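Laundry staff at Dirville told robot will 'free them up', but for what?

Workers at the Grement commercial laundry in Dirville have been told a two-armed folding robot will take over part of their finishing work from September. Management says no jobs will go. It has declined to put that in writing.

Grement employs 165 people and handles linen and uniforms for hotels and clinics. The robot, supplied by Tirkitz, is being trialled on dark garments at a table fitted with a patterned cloth.

Parveen Kazmi, a folder at the plant and a union delegate, said staff had been given a target of 248 pieces a shift for the machine. A person on the same bench is expected to get through 700.

"They say it will free us up," she said. "Free us up to do what? So far it's standing beside it and straightening things."

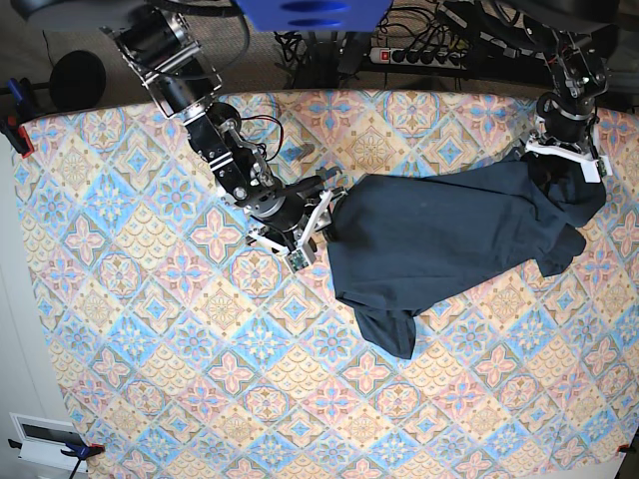
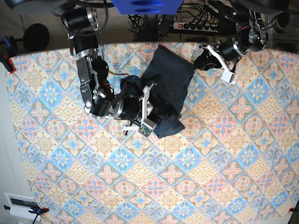 Grement said the comparison was unfair because the robot could run overnight without breaks or penalty rates. It would not say what the trial had cost, or who would be rostered on to feed the machine after dark.

Folders who move to the new "cell attendant" role will keep their current pay until the next agreement is negotiated. Kazmi said members wanted to see the new job description before anyone signed up for it.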